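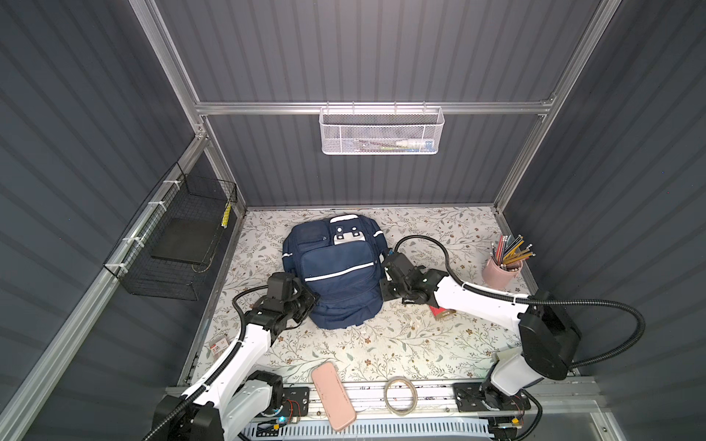
Navy blue backpack with a reflective strip on the front pocket.

This site uses cookies to remember your settings. By continuing to read you accept this. OK

June, 9:40 p.m.
By Tanveer Lodhi

Snapped at six this morning before the heat came up. Same lot behind the Skernstead field house, because the main field is still closed for the new turf. Grass there is long on the left side and bald on the right, and the ball comes off it differently depending on where I set up. I used the bald side.

The count for the month is at 367 as of today. The goal I wrote down was 500 by the end of June, and that's full-speed long snaps only, so the short ones for field goals don't go in the book. I should get there if my back behaves. It was tight yesterday and a little tight again today, mostly when I stand up after and not while I'm bent over.

Worst thing today was the laces. On punts it doesn't matter so much, the punter can turn the ball himself. On short snaps it matters a lot, and Zwahlen says the holder shouldn't have to spin it at all if I'm doing my job. I had them pointing back at the kicker on most of the early ones. Moved my right hand a half inch toward the nose and that helped. Then I got tired and lost it.

Zwahlen came out at seven with coffee and stood where the punter stands. He doesn't say much. He caught a few, dropped one, and told me my hips are going up before the ball leaves. He said it last fall too. I know what it feels like when I do it right, I just can't feel it when I do it wrong. We tried it with him holding a broomstick over my hips. Touched the stick on the first four. Stopped touching it after that, but the ball slowed down, so now I have that to fix.
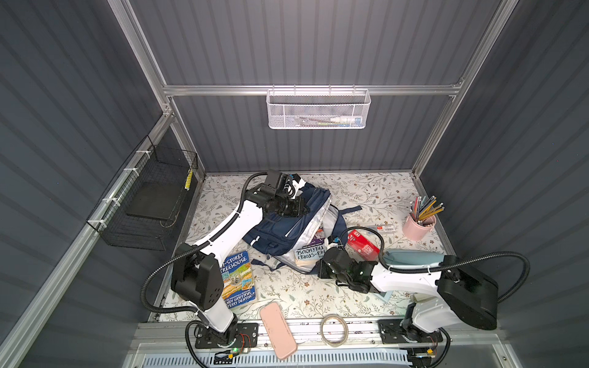
The depth chart for camp went up on the team page this afternoon and I'm listed second at long snapper behind the transfer from Wilance. I expected it. He has 2 seasons as a starter and he weighs more than I do, which counts when somebody lines up right over your head and runs through you. I haven't met him. I watched his film at lunch and his punt snaps are faster than mine, but they float high when he has to block to his left. Mine stay low. I wrote all of this down in the notebook, and then I couldn't find last fall's notebook to compare, because my side of the room looks like the picture, school supplies and books all over. I gave up after a while. I think it's at my parents' house.

Called Dad after dinner. He wanted to know if second on the chart means I travel. I told him usually no, for away games they take one snapper and have a tight end as the emergency. He asked who the tight end was. I said I didn't know yet. He said then be the tight end. I told him I can't catch. We talked about the truck for the rest of it.

Lifted at four. Front squats, split squats, neck work, which I hate. Kept it light for the back. The weight room was full of linemen and somebody had the music up so loud I did an extra set by accident. Bench is still stuck. I gained a pound since last weigh-in – that's good, I need 20 more according to the sheet, and I'm not going to get them by August. Half would be fine.

The Nukora camp for specialists is in two weeks. Still haven't paid. It's one day, snappers in the morning and kickers after lunch, and they chart everyone on time and location. Zwahlen thinks I should go so that I have a number on paper from somebody other than him. The drive is three hours each way. I can probably split gas with our kicker if he decides to go, but he's been deciding since May.

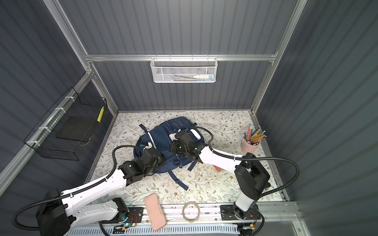
If he doesn't, I'll take the truck and leave at four in the morning. I'd sooner do that than pay for a motel. I also need to borrow more balls, the ones I have are so slick now that I'm learning to grip something I'll never see in a game. The equipment room will sign out a bag if a coach emails first. I'll ask Zwahlen tomorrow.

Reminders: ice tonight. Pay for camp. Call home about the notebook, it has a green cover. Low hips. Film the last set from the side so I can see the stick.

Back hurts less now than it did at dinner. Going to bed.

Contact | Back to top
© Tanveer Lodhi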